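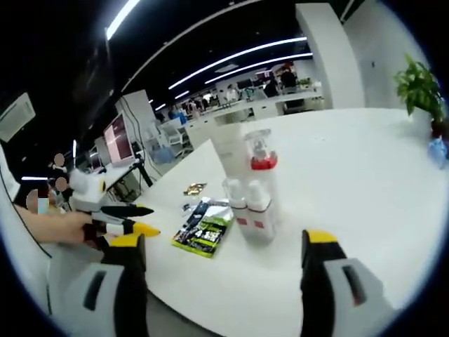

Equipment spending on the Kurnon handling project stands at 4000 pounds to the end of June, all of it on hand-held grippers, spare fingers and the first set of table goods. The grippers work in pairs at one table, and the white bottles, the pump dispenser and the yellow-green snack packet are typical of what operators handle on a shift. Salma Hegazy runs the morning sessions and Driss Farouk the afternoons. Both report that the grippers are holding up well, but the yellow finger tips wear faster than we planned for. We had budgeted one change of tips per quarter and now expect to need two.

Spares and consumables

Garkbridge quoted 610 pounds for a box of 100 finger tips, delivered. Udutton was cheaper per tip but could not give a delivery date before September, so we propose to order from Garkbridge. Remo Egger has checked the fit on both makes and found no difference.

Replacement table goods are a small cost and come out of petty cash. Tall tube-shaped containers and pump bottles stay on the list for the next period. The operators have asked for more soft packets, as the foil ones crease and have to be replaced often.

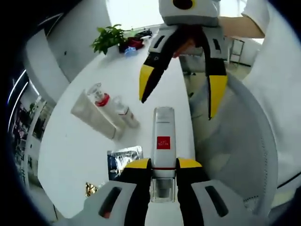 Plans for the next period

We would like to bring forward the purchase of one more pair of grippers from the autumn budget. The supplier, Fawzy, needs 28 days from order. With a third pair we could keep a table running while another is being serviced; at present a fault means the session is lost. Mounir Mahrous has the written quote and will send it with the claim form.

No change is requested to the total award. Please send approval for the tips and the early purchase to Jonalyn Rivera.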